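4. Setting up the Sotmont work table

The Sotmont is sold as a table you can put together in minutes. Allow longer. The top is square with slightly rounded corners, and it will go on the wrong way round if you let it.

1. Stand the frame on a hard floor. Carpet hides a short leg.

2. Lower the top onto the frame and line up the front corners.

3. Fasten the 2 clips along the front edge. The carton calls them "self-locking." Push each one until it stops, then pull up on the top to check.

CAUTION: The clips hold the top in place. They were never meant to carry the table, whatever the Devell catalog shows.

4. Lay out your things before you start. Keep the tray to the left, the folded cloth at the back, and the middle clear for the piece you are working on.

Note: The "wipe-clean" finish is a generous claim. Soft pink material left on pale wood overnight may mark it, so put the piece back on the tray when you stop.

5. Run any cables toward you or off to the right, never across the piece. 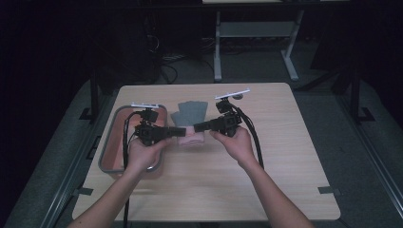 Tanko Jibrin wrote to us in May that he skips step 3 on short jobs and has never had the top shift. We would still fasten the clips. Over 370 tables have gone out, and a loose top is the complaint we hear most.

6. Check the clips again after 3 sessions. If one has worked loose, ask for spare part 62.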